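Rechercher dans les tickets
Accueil Projets Tickets Wiki Connexion

Ticket 2187, projet Serkudent
Composant : estimation de pose, caméra poignet
Ouvert le 14 août 2024
État : en attente de relecture

Symptôme : depuis le passage au détecteur Kermani, l'axe de préhension est décalé sur les objets clairs devant fond blanc. Sur 109 essais du lot Budaseo, 49 sont rejetés par le filtre de centrage. Les objets foncés passent sans problème avec les mêmes réglages.
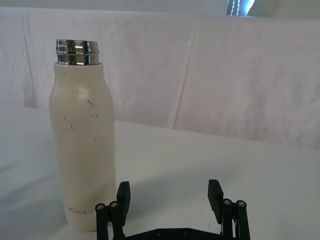
Le masque de segmentation est la première chose vérifiée. Il perd le flanc ombré de l'objet et le centre calculé part de l'autre côté. Avec la bouteille blanc crème à gauche de l'ouverture de la pince, le contraste avec le drap est faible et seul le col métallique fileté ressort nettement. Le détecteur s'accroche au col et extrapole le corps à partir de là.

Essayé :
- exposition fixe au lieu d'automatique : aucun effet
- recalibrage main-œil : résidu inchangé
- seuil du masque abaissé : le flanc revient, mais des plis du tissu sont pris avec

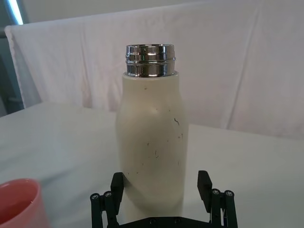
Retour à l'ancien détecteur Hiken sur les mêmes images : 4 rejets. Le défaut vient donc du masque et la calibration est hors de cause. Contournement en place : Hiken pour les objets clairs, Kermani pour le reste. Ne pas mélanger les deux séries dans le tableau de résultats.

Reste à faire : relancer le lot complet avec le masque fusionné, joindre les journaux ici.

Contact | © Serkudent | Haut de page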